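# About us

Well hello, and thanks for coming by! I'm Ginette MacPherson, and if you've found this page you've probably met one of our donkeys at a market, or somebody has handed you one of our very wrinkled flyers. Either way, welcome to Gusley.

Gusley is a sanctuary for old and unwanted donkeys (plus two mules, and a goat named Parsnip who arrived in the same trailer as a jenny called Dot and would not be separated from her). We're on a hundred acres of scrubby pasture and maple bush just past Claritbridge, on the left once you've crossed the river. If you reach the gravel pit you've gone too far.

I get asked all the time how a person ends up with a field full of donkeys, and the short version is that I bought one. I was after a guard animal for my sheep, which I don't even have anymore, and the fellow at the auction told me the donkey was six. Our vet had a look in his mouth and said he'd be closer to twenty-six. His name was Mathebula, he came with that name and we never learned where he got it, and he had feet like Turkish slippers. It took our farrier the better part of a year to get him walking properly. By then I was so far gone on him that I'd started reading the livestock ads at breakfast, and you can guess the rest.

Mathebula is no longer with us, but the big barn is named for him and his halter hangs inside the door. He was a grump with everyone except small children and the mail carrier. I still miss him every morning at feeding time, when it's much too quiet at his end of the barn.

## Who does what

I do the feeding, the worrying and the phone. My partner in all of this is Ningsih Subramaniam, who first came out to help stack hay one Friday and kept coming back until I finally gave her a key. Ningsih keeps the health records, and she's the one who trims, medicates, bandages and weighs. If you adopt from us you'll hear from her a lot, and she will ask you for pictures of hooves! Send them. She really does look at every one.
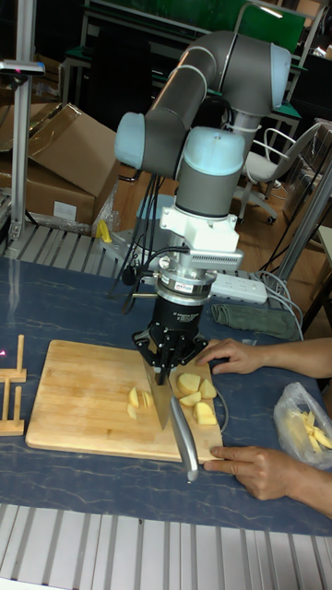

We split the night checks between us in winter, which is less romantic than it sounds. A healthy donkey in February is a very fluffy thing standing with its bum to the wind, but the old ones feel the cold in their joints and some of them need their blankets changed if the snow turns to rain. Donkeys don't have the same waterproof coat a horse does, so wet weather is harder on them than plain cold. We bring them in early when it's miserable out, and they complain about that too.

## Where the donkeys come from

All over! Quite a few belonged to people who loved them dearly and got too old, or got sick, or had to sell the farm. Donkeys can live past forty, and folks don't always plan for that when they bring home a cute fuzzy baby. Others come from auctions, and a few have come to us through animal welfare calls, which I won't get into here except to say that it's remarkable what they'll forgive.

Gillik is a good one to tell you about. He's a standard jack (gelded now, thank goodness) who came to us seriously overweight, with a big hard crest on his neck that had started to flop to one side. He'd been kept on rich dairy pasture with nothing to do but eat. People hear "rescue" and think of skinny animals, but we see more fat donkeys than thin ones, and it's just as dangerous for them. Their bodies are built to get by on rough, poor stuff. Gillik has been on barley straw, a small amount of tested hay and a lot of walking, and he's now down to a very handsome shape, though the crest will probably always be there. He's also worked out how to open the feed room with his lips, so we've changed the latch twice.

## Finding them homes

About half of our herd are here for good, being too old or too complicated to move. The others we'd love to see settled with the right family. A few things we're firm on:

- Donkeys go out in pairs, or to a home that already has a donkey. They bond very deeply, and a lonely one will holler the place down.
- You'll need a proper shelter with a dry floor, and fencing we've come out to look at.
- You'll need a farrier who'll do donkeys. Please ask first, they don't all like to!
- If it doesn't work out, they come back to us. Always, no matter how many years it's been.

The adoption visit isn't scary. We have a cup of tea, you meet a few of the herd, and generally one of them picks you. I've seen people drive out dead set on a little spotted one and leave in love with some great brown lump with one ear.

## Paying for it all

We go through 924 square bales over a normal winter, and last winter wasn't normal, so it was 1154. I know the numbers because I wrote them on the barn wall in grease pencil. Hay is our biggest cost by a long shot, followed by feet and then teeth. We get by on donations, our plant sale in the spring, and the manure, which gardeners around here are very fond of. It's well rotted and you can load it yourself from the pile beside the lower gate.

More than 2000 people have come through on our open days since we started holding them, and I think Parsnip has tried to eat something belonging to most of them. Hold on to your hats and maps.

## Coming to see us

We're open to visitors by arrangement, so please phone ahead, and let it ring! I'm often at the far end of the paddock. Boots are a good idea at any time of year. Leave your dog at home, please, even a lovely one, as donkeys can be fierce about dogs. And no treats from your pockets, however Gillik looks at you. Ningsih has a bucket of approved ones by the barn door and she'll show you how to hold your hand flat.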